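Pre-purchase inspection checklist - desk arm stations
Prepared by: Sharada Varma
Budget line: February, 13 stations

1. Mounting and clearance - PASS
Comment: Dridum bracket accepted. Keep the Peeters quote open until the spare brackets are priced.

2. Emergency stop within reach of operator - OPEN
Comment: Not in the base price. Zodness lists it as an add-on at $53 per station. Add to all stations before the order goes out.

3. Gripper and test objects - PASS WITH COMMENT
Comment: Fingers checked open, above the desk. Replacement finger set to be ordered with the first lot.
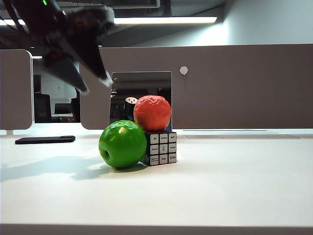

Item 3. Gripper open, up and to the left of green ball, cube and red-orange ball.

4. Reflective surfaces near work area - OPEN
Comment: Mirror panel stands directly behind the test objects. Vendor to confirm in writing whether this affects the vision option.

5. Service contract - HOLD
Comment: Metness quoted $1,376 per year against a planned $1,000. Do not sign until item 2 is closed - the add-on may change the contract tier.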